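About us

Prorndale Play Library. Toys, sorting sets, puzzles and baskets on loan to preschools, home daycares and families. Started in a garage on Rowbotham Street, now two rooms behind the Punley bakery. Open to anybody with a card. Cards are $20 a year.

We began with 101 items and one shelf. Over 500 now, most of them donated, all of them washed and checked before they go back out. Founder is Định Ông, taught kindergarten before this and still does the Saturday story hour when his voice holds up.

What we lend

Sorting kits are the thing we're known for. Food sets mostly, plus animals, buttons (big ones) and a very popular box of socks. Each kit goes out in a cloth bag with a card listing what should be in it. Please read the card before you bring the bag back!
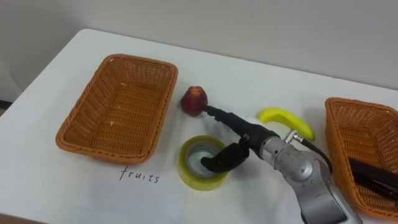 Our food kit has been borrowed more than anything else we own. Kids know what a grocery bag looks like, they've helped put stuff away at home, so they get going without much talk from us. Start small – one basket with "fruits" written next to it in plain black pen, one round red fruit out on a white table, and let them work out where it goes. Lowercase letters please, thats what the little ones are learning first. Add the vegetables another day. Add a second basket when they get bored.

We keep the baskets shallow enough for small arms. No lids. Lids get lost.

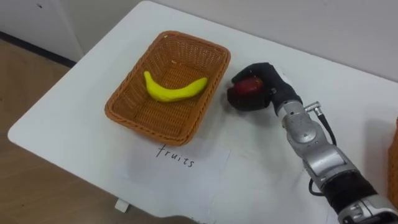

Banana in the basket, "fruits" sign out front.

How it works

Pick up to three kits. Keep them three weeks. Renew by phone or at the desk, unless somebody is waiting. Missing pieces happen, just tell us, we have a drawer of spares and no fines for a lost carrot. Broken baskets we do charge for, $5.

Daycares and schools can book a whole shelf for a term. Prudness Elementary has done this every fall and sends things back cleaner than we sent them. Thank you Prudness.

Table time

Drop-in play at the library, two mornings a week, ages two to six. Grown-ups stay. We put out one kit per table and leave it out – less mess, and they go deeper with it. Tidying is part of the morning, everybody sorts thier own table before snack.

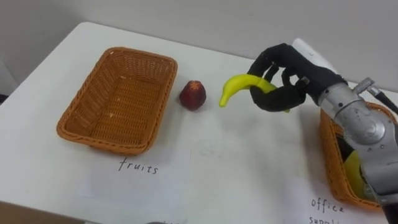 Toy banana on the move, red fruit still to sort.

Donations

Yes to play food, wooden puzzles, baskets in good shape. No to stuffed animals, no to batteries. Leave them at the desk, not on the step, it rains.

Next new members' evening is Tue 26 November. Coffee, a look round the shelves, cards made while you wait.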